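Chapter 9
Looking After a Bread-Handling Cell

In the earlier chapters we treated the cell as a finished thing. It was installed, it was programmed, and it did its work. In this chapter we come to the longer part of its life, when somebody must keep it in order. The example we follow is the toast cell at the Kakon test kitchen, which has one arm, one soft gripper, a tray station and a small conveyor leading to the packing side. It is a modest cell, and for this reason I have chosen it. A student can hold all of it in the head at one time.

The cell gives trouble mostly in one place, the tray station. A slice of bread is not a machined part. It changes with the recipe, with the weather, and with the time it has spent in the oven. The gripper is taught to come down to a certain height and to close to a certain width, and if the slice is lying a little high on one side, the fingers meet the crust too early. The controller then reports a grip fault, and a new technician will usually start by adjusting the gripper. Please resist this. Look first at how the bread is sitting in the tray.

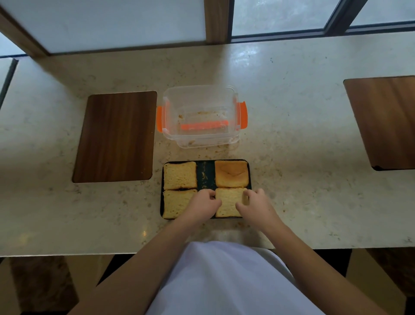 Essam Younis
Lecturer in Automation Maintenance

Seating a slice by hand is the first skill we practise. Use both hands, one toward each side of the slice, and press down with an even force. Four slices in two columns is the standard load for this cell, and the bare strip of tray between the columns must stay open, for the gripper fingers travel there. Crumbs in the strip are normal after loading. They should be brushed out before the tray goes to the station, because the height sensor reads from this surface.

Notice also that the slices in one tray need not be the same colour. One is clearly browner than its neighbours, with a crease across it. For your eye this is a small difference, but the vision program of the cell has a single brightness threshold, and a dark slice can fall on the wrong side of it. We return to this problem in Section 9.4, where Joana Pacheco has contributed her method for setting the threshold with a mixed tray.

Before you begin the section, learn the order of work at the start of a shift:

Put the cell in manual mode and hang your tag on the gate.
Move the arm to its park position.
Wipe the tray station and the sensor window with a dry cloth.
Load one reference tray and seat every slice.
Run one cycle at reduced speed with your hand near the stop button.
Write the grip force in the log book.

The last step is often forgotten. In the Kakon log there is a gap of 16 shifts in July, and when the gripper pads finally wore through, we had no record of how the force had been rising. The pads are rated by their supplier, Skunix, for 3,000 cycles in this duty. Ours failed at 1,172. With the missing entries we could have said whether the wear was steady or came suddenly after a change of bread. Without them, Eilidh Rennie and I spent two afternoons guessing, and in the end we replaced the pads and the pressure regulator together, so we still do not know which of the two was at fault.

You will need three tools for the exercises: a feeler gauge, a soft brush and the teach pendant. A torque driver is required only from Section 9.6 onward.

9.1 The Tray Station

The tray station is a flat plate with two fixed stops and one spring clamp. The fixed stops define the position of the tray, and the clamp only holds it against them. If the clamp is too strong, it lifts the far edge of the tray, and every height taught to the arm becomes wrong by the same amount. Check this with the feeler gauge at each corner before you change any taught point.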